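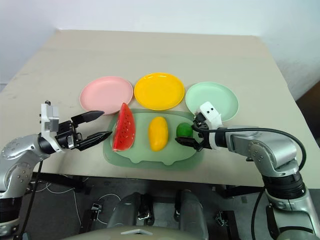 Plates in pink, yellow and green on a light tabletop.

Narnosdale Re-sign Delorme

Narnosdale have re-signed center Gaëtan Delorme for next season. He took 412 faceoffs at even strength last year and moved to the second line in September after Stijn Maes went out with a knee injury.

Coach Colette Boyer used him mostly for defensive zone starts. His shot share held above the team average in those minutes, though his shooting percentage dropped over the final 30 games. Boyer said he will stay at center and take a regular shift on the penalty kill.

Narnosdale host Hullatcombe on Sunday in their last preseason game. Attendance for the previous meeting was 3910. Maes is skating but will not dress.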